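Kitchen Questions, Answered

I'm Heledd Maddocks, and I've been writing Boklow from my small kitchen in Nirncombe for long enough that the same questions keep landing in my inbox. Most of them are about washing up! So I've put the answers together on one page, and I'll add to it when I get a new batch.

Do you really own that few dishes?

Pretty much, yes. There are more bowls in a box on top of the wardrobe for when my sister's family comes over, but day to day we live out of one stack of white bowls with a blue band, plus the metal plates. I used to have a whole cupboard full and all it meant was a bigger pile in the sink by Sunday night. If I have to wash a bowl before I can eat out of it, I wash the bowl.

Where does everything go when you have no cupboard by the sink?

On the counter, next to the appliances. I know some of you hate this (I've read the emails). But I like being able to grab a bowl with one hand while the kettle's going, and a steel counter wipes down so fast that I don't mind moving a few things to do it. The bowls nest, so they take up the footprint of one.

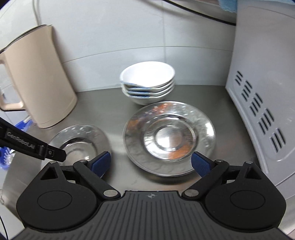

The everyday stack behind the big plate, with the kettle on one side and the microwave on the other.

Why metal plates?

Because I drop things! I started with two from Watkins, the hardware store at the bottom of the hill, and went back for more the same month. They don't chip, they weigh next to nothing, and they stack flat. They do scratch, and if shiny scratches bother you, then get something else. They also get hot fast with hot food on them, so I carry mine with a folded cloth underneath.

And please don't put them in the microwave. I get asked this one more than you'd think. The bowls go in, the plates don't.

What order do you wash in?

Glasses first if there are any, then bowls, then plates, then anything greasy. I change the water before the greasy things and sometimes before the plates too — depends what dinner was. Curry night gets three changes of water and I'm not sorry.

Do you put everything in the sink at once?

If it's only the bowls and a couple of plates, sure. I leave the bowls stacked toward the back and stand the plates up on edge in front, leaning. Flat plates at the bottom of a sink seem to glue themselves down, and then you're picking at the rim with wet fingers trying to get one up. Standing up, you just pinch the edge and lift.
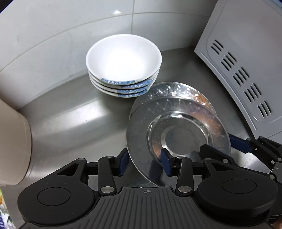 Plates up on edge, bowls still in their stack.

A reader in Darnness wrote to say she does it the other way, bowls in front, and it works fine for her. Her sink is deeper than mine, so maybe that's it.

Should I soak the bowls stacked or separate?

Separate, if it's rice or oatmeal or anything else that sets like cement. Water can't get in between them when they're nested, and the one on the bottom comes out exactly as crusty as it went in. I spread them out on the floor of the sink and fill each one. Twenty minutes is plenty for rice. Oatmeal I leave until I've finished my coffee, however long that takes.

For soup bowls I don't bother soaking at all, just a quick swish.

How do you get the outside of a bowl clean?

Tip it up on its rim and go around the wall with the sponge, then the foot. The foot is the bit people skip! When bowls are stacked, whatever is on the bottom of one ends up inside the next, so I'm a little fussy there. I do the biggest bowl first while there's still elbow room.

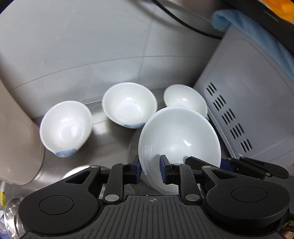
Does the blue pattern wear off?

Mine hasn't, and I've had these bowls for years. I use the soft side of the sponge on the pattern and keep the scratchy side for the plain part inside. I've heard from people whose patterns faded in the dishwasher, but I don't have a dishwasher so I can't tell you much about that.

What about gray marks inside white bowls?

If it's a spoon mark, baking soda and a damp cloth will usually shift it. Make a paste, rub in little circles, rinse. If it's still there after two tries I leave it alone and eat my cereal.

Do you dry by hand or let things drip?

Drip for bowls, towel for the metal plates. Our water is hard and the plates spot like crazy if I leave them. Any old cotton towel does it. The fluffy ones leave lint, so those go to the bathroom.

Can I send you a question?

Please do! The contact form is at the bottom of the Boklow home page. I read everything, though I'm slow in June when the garden takes over.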